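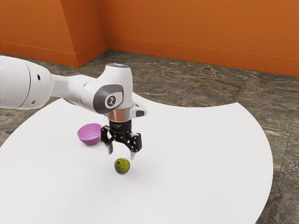
According to the Prinengate tenants' group, the laundry room in the east building is the only part of the water project anyone has noticed so far, and the group would like to know when the rest of the money will show up in their bills. I am putting that remark first because it came in two days before this report was due and because I can't fully answer it.

Progress report to the Grulel Fund
Prinengate Water Saving Project
Friday, August 8, 2025

Period covered: from the end of the pilot to the close of the June billing cycle.

What we said we would do

The grant paid for low-flow shower heads, new toilet valves and a leak check in 100 apartments at Prinengate. It also paid for one shared meter per floor and for printed leaflets. Our application promised a drop in water use of 10 percent within the first full billing cycle. I argued against putting that figure in. It was taken from a brochure for the Skavular valve, and the brochure doesn't say what kind of building it was measured in.

What has been done

Work is finished in 91 apartments. The other 9 are still open. In most of those we have not been able to agree on a time with the household, and in a couple the shutoff under the sink is so corroded that the plumber won't touch it without a separate work order. Those shutoffs are the landlord's job. We have written to the landlord and had a form letter back.

The floor meters are in. The one on the third floor was put in backward and had to be taken out and refitted, so there is no usable reading there for the first part of the period. The contractor, Chantharasri Plumbing, did the second visit without charge. They have been easy to deal with and I have no complaint about the quality of the rest of their work.

The laundry room has new hoses and a working floor drain. This was not in the original plan. It was paid for out of the leaflet budget after the leaflets came in cheap, and your office approved the change by email.

What the readings say

Less than I would like. Water use across the building went down compared with the same cycle last year. The landlord's summary calls this "a clear result." I don't think it is. The cycle was shorter this year, the top floor stood partly empty during the roof repairs, and the old main meter has been known to stick. Any one of those could account for a good part of the drop. Until we have a full cycle from all the floor meters, I would ask the Fund not to quote a savings figure in its newsletter, even though a draft with one in it has already come my way for comment.

The valves seem fine. Running toilets were the most common complaint in the pilot and we hear far less of it now. That is phone calls, though, and people may have stopped calling for other reasons. The shower heads are less popular. Several households have put the old ones back, and I suspect more have done the same without telling us. The leak check found slow leaks behind kitchen walls on the first floor, all on the same riser – probably the most useful thing the grant has bought, and it would have been found by any decent inspection.

Bills

Back to the tenants' question. Prinengate is not billed by apartment. Water is folded into the monthly service charge, which the landlord sets once a year. If use goes down, the landlord pays less to the utility, and whether tenants see any of it depends on the next service charge review. Our application said households would "benefit directly." They may, but nothing in our agreement with the landlord requires it. I raised this at the start and was told it would be sorted out during the project. It has not been.

Money

Spending is within budget. The plumbing line is nearly used up, the leaflet line is closed, and the reserve has not been touched. If the landlord refuses to replace the corroded shutoffs, I would rather return that part of the grant than spend it on somebody else's pipes, but the Fund may see it differently.

Next steps

Finish the open apartments where we can get in. Read every floor meter on the same day each month. Offer a second type of shower head to households that want one. Get a written answer from the landlord on the service charge, even if the answer is no.

I would also like to drop the planned satisfaction survey. The questions we were sent ask people how much water they think they have saved, and they have no way of knowing.

Copies of the meter log and the contractor's invoices are attached separately.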